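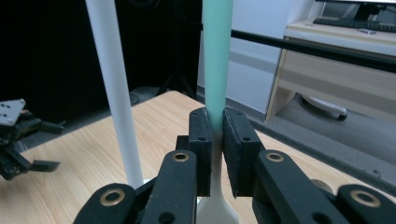
## Testklassen und Testfamilien für unsere Bruchrechen-App gesucht

Hallo zusammen, ich bin Bianka und bastle seit gut einem Jahr mit Hussam Matar und Eun-seong Moon an Rodwood, einem kleinen Lernspiel fürs Tablet, in dem Kinder Brüche vergleichen, kürzen und auf einen Nenner bringen. Die erste Fassung läuft, die Grafik ist noch ein bisschen wild – und jetzt brauchen wir euch!

Wir suchen für Februar Kinder aus den Klassen 5 und 6, gern ganze Klassen, aber auch einzelne Familien sind herzlich willkommen. Insgesamt haben wir 200 Plätze. Vorwissen ist egal, wir freuen uns sogar besonders über Kinder, die bei Brüchen die Augen verdrehen.

**Was ihr tun müsstet**

- Rodwood auf einem Tablet installieren (den Zugang schicken wir per Mail)
- drei Wochen lang viermal pro Woche eine Viertelstunde spielen
- am Anfang und am Ende einen kurzen Fragebogen ausfüllen, Eltern oder Lehrkraft bitte auch

Im Spiel stecken gerade 422 Aufgaben, und bei ein paar davon bin ich mir mit dem Schwierigkeitsgrad echt unsicher. Vor allem Level sieben (gemischte Zahlen!) hat bei uns im Büro schon für Streit gesorgt.

**Was ihr bekommt**

Die fertige App gibt es für alle Testkinder kostenlos, für Klassen als Schullizenz für ein Jahr. Geld können wir leider nicht zahlen.

Für die Teilnahme brauchen wir eine Einverständniserklärung der Eltern. Das Formular kommt mit der Antwortmail. Werbung gibt es in der App keine, und Namen speichern wir nicht, jedes Kind denkt sich einen Spielnamen aus.

Schreibt mir einfach eine Nachricht über das Kontaktformular, mit Klassenstufe, Zahl der Kinder und Art der Tablets. Fragen zur Technik beantwortet Hussam, alles andere landet bei mir.

Bianka Csizmadia
25. Januar 2018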